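Little fixes for a two-finger gripper (the boring maintenance page)

People keep emailing me for my gripper routine, so I'm finally putting it in one place. I do it Monday mornings before I switch anything else on, and it takes me about as long as a cup of coffee. None of it is clever!

Start with the fingers wide open and the power off. Go over every hex screw at the base of the fingers with a hand key — snug, please, you aren't changing a tire. I put a dot of nail polish across each screw head and onto the metal next to it. If the two halves of the dot don't line up next week, that screw is walking on you. Then wipe the pads with a lint-free cloth and a little rubbing alcohol. If a pad has gone shiny, I rough it up with 400 grit paper, two or three light strokes, and wipe again.
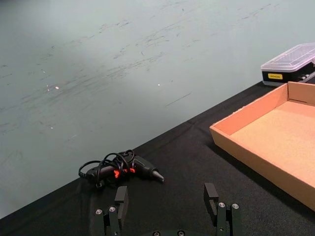
Fingers open, ready for the screw check.

Next, the tray. I like plain corrugated cardboard for the drop-off spot (I have a fancy molded one from Navo and it lives under the sink). Cardboard is kind to parts, costs nothing, and you can cut the walls down with a box knife if the fingers keep bumping them. Hot glue the corners if they start to flop. For the table I use black cloth, pulled over the edge and clipped underneath. Shiny parts show up nicely on it, though you do have to go after the lint.

Cables! Leave more slack than you think. Run the arm by hand to its farthest reach, see where the gripper cable pulls, and give it another hand's width past that. I had mine zip-tied tight to the wrist for months and wore the jacket right through. The replacement from Urkholm was fine but it took forever to come.

Last thing is a slow test. I run nine picks at low speed with small metal brackets — they have corners and flat faces and they'll tell you quickly if one finger is sitting crooked. Watch the part as it hangs over the tray. If it tilts the same way every time, go back to the screws.

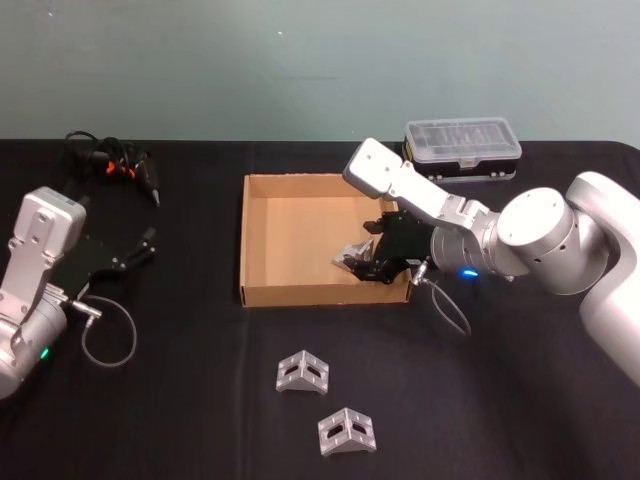

Dušan Krasniqi wrote in to say he skips the nail polish and uses a paint marker, which comes off easier with alcohol when you need to redo the line. He also does his slow test with the heaviest part first, so a worn pad shows itself on pick one and he can stop there.

I tried the marker and I'm a convert, except on black screws, where you want the white one. Spare pads go in a lidded case with a strip of tape for the date.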